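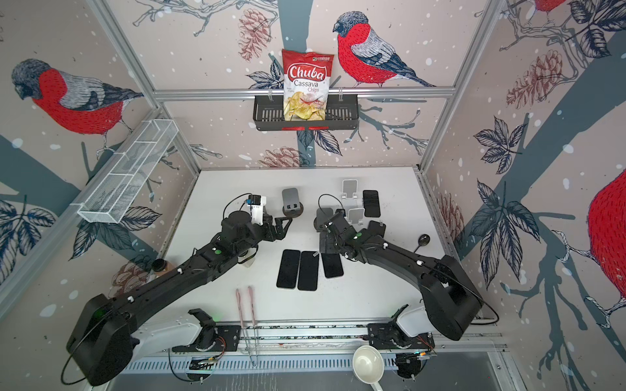 Traian Vasiliu
Workshop technician, fittings and storage

Notebook, September, entry begun 14:20

Bay 3, hanging storage. Carrying on from the notes on the rail brackets.

The black metal basket is on the upper rail of the back wall, on its two hooks, with the bag of Chuba cassava chips standing in it. I want the bag to stay upright and the name to be readable from the front of the table. The slotted front allows this. A solid front of the same height would hide the picture of the chips and most of the lettering. Red tag left on the bottom edge for now.

Hooks. These go over the aluminium rail with no fixing. Acceptable for a bag of crisps, not for tins. Wever list the basket with a clip that closes the hook underneath, sold separately. Ordered one pair under the Nellthorpe job number. If the clips foul the wallpaper I will pack the hooks out with felt and try again.

Load check, done on the bench with a spare basket of the same pattern, hung from an offcut of rail. 1,000 g of washers in a cloth bag: no movement at the hooks that I could measure. 2,000 g: front edge dropped 3 mm, recovered when unloaded. I will write 1,000 g on the label and leave it there. Anything heavier goes on the table.

Left wall. The long white wire basket with the compartments is up and empty. Compartment width is the open question. Nokside make dividers for this sort of thing but the drawing they sent gives outside dimensions only. Have asked for the wire spacing. Until that arrives, nothing tall goes in it, and small packets should be tried first, one per compartment, to see whether they lean.

Wallpaper. The bullfinch paper is on all three walls. Ban prefers it to the plain grey and I have no objection, with two remarks:

a) The pattern is busy. Bare branches, leaf clusters and pinecones on pale pink, and thick grey trunks running across the lot. A black basket reads well against it. The white wire one less so, in my opinion, and a darker finish might be worth pricing.

b) Check for scuffing behind the basket. Anyone lifting it off should raise it straight up and clear both hooks before pulling forward. Do not swing it off one hook.

Small brown cup by the left wall: leave it where it is until the table layout is agreed. Same for the three phone stands.

Table top is white and shows everything. Damp cloth only, no solvent, and keep the cloth off the bottom edge of the paper.

To do
Fit clips when they come
Label for basket, 1,000 g
Chase Nokside for wire spacing
Price dark finish for left wall basket
Repeat the 2,000 g test with clips on, same offcut

Stopped 16:05. Spare basket and washers are back in the drawer under the bench vice.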